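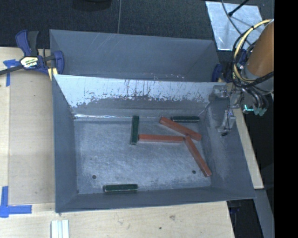

3.2 Wear on bins and blocks

The blocks used in the sorting task were handled daily, and both they and the bins they were kept in showed marks of use. We looked at wear because players at the Skelleck centre had said that older blocks were easier to tell apart by touch than new ones. Blocks came in two colours, green and red, and shared one long, narrow shape.

Each metal bin was inspected at the start of the trial and again in March. Scratches were recorded separately for the floor and the walls. As Figure 3 shows, a used bin can carry fine pale scratches and scuffs across its floor, while the back wall is marked much more heavily. Of the 87 blocks inspected, 52 had at least one chip or worn spot. Damage was most often found at the ends and along the narrow edges.

Figure 3. Metal bin with six blocks, three green and three red. A light-coloured chip is present at one end of a green block.

We did not replace chipped blocks during the trial unless a piece had split. The Vollport bins were wiped between sessions and were not repainted or polished. Wear scores for the two sites are compared in Section 3.3, where the blocks from the Belay store are treated as a separate group.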